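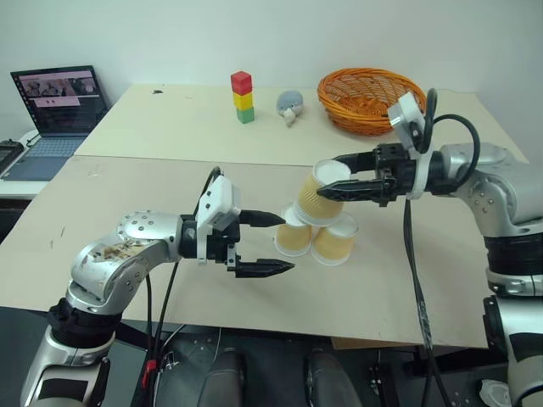
Ello Social Club – Games and Activities

Cup stacking is back on the program for October, and we are taking names now. The session went well enough last year that we have booked the long room for the whole afternoon and ordered more cups. The Cloltlow warehouse has let us have a carton of 100 for the cost of delivery, so every table will have its own set and a few spares.

The format stays simple. Teams of two build a three-cup pyramid to warm up, then move on to six and ten. All cups go mouth down. The top cup has to sit square over the gap between the two beneath it before the judge will call the stack finished, and a leaning cup means you straighten it on the clock. Each team gets 18 minutes at a table, including practice, and we can take 20 teams before the list closes. Children are welcome if they are paired with an adult.

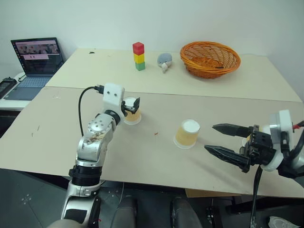 Please don't bring your own cups. Last year we had a mix of sizes, and the narrow ones fell through or jammed inside their neighbours, which held up two of the heats. Start with your cups spaced well apart and upside down, like the amber-yellow ones with their white bases facing up, so that each can be picked up by the side without knocking the next. Wipe the table first. Even a small crumb under the rim will set a cup rocking, and we will leave a cloth at each end of the room for the purpose. Cracked cups can be swapped at the front desk between heats.

Entry is a gold coin. The club has $3,000 set aside for activities until the end of the year, and anything left over from the day goes back into that. Afternoon tea will be in the Plurnura Room from the second break.

To enter, put both names on the sheet outside the kitchen. Teams that signed up before this newsletter went out, 8/21/18, don't need to do so again.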